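Setting Up Your Home Network Box, Part 3: Plugging In the Cables
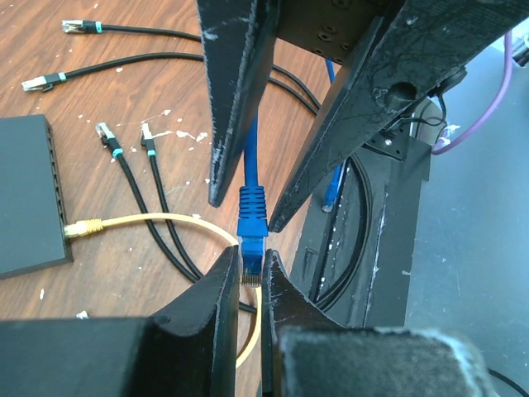 Written by Revathi Salian
Checked by Haziq Lubis | 17 Jun 2023

Okay, cables! If you've come straight from Part 2, your switch is out of its packaging and the router is already up and running. I do all of this on my old wooden worktable (the one with the paint specks, from when I did the shelves) and only move things to their final home once every cable has had a try.

I like to give each cable a color and stick with it. In my house yellow goes to the router and blue goes to the desk computer, and the switch doesn't care one bit what you choose. Write it on the sheet from Part 1 before you forget.

1. Put the switch flat on the table with the ports where you can reach them. Leave the power off for now.

2. Start with the router cable, yellow for me. Turn the plug so its little plastic clip lines up with the notch in the port, then push until you feel it click. Hold it by the plug, please, and go easy on the cord!

3. Give it a light tug. If it slides back out, the clip didn't catch, so push it in again.

4. Let the spare length lie in a nice wide loop. I used to fold mine up tight with a twist tie and I've killed at least one good cable that way.

5. Pick up the second cable and look at the end before you plug it in. Through the clear tip you should see a row of gold-colored contacts, all lying neat and even. If one is bent or dirty, grab another cable.

6. Plug it into any free port, same click, same tug. The other end goes to your computer.

7. Now the power. Give everything a couple of minutes to wake up, then check the port lights against the chart in your switch's own booklet.

Caution: Never force a plug. If it won't go, it's almost always upside down (I still do this, and I've been at it for years). Phone plugs are narrower and will sort of fit in a network port, but they don't belong there and can bend the pins.

Note: The ribbed sleeve behind the plug is there to keep the cord from bending sharply. On some cables it's stiff enough to get in the way of the clip. Haziq squeezes the sleeve gently between finger and thumb first to loosen it up, and that works for me too.

Note: If a light stays off, swap the cable first, then try a different port. Change one thing at a time, or you'll never know which one fixed it.

Part 4 covers finding the switch a shelf and labeling both ends of every cable.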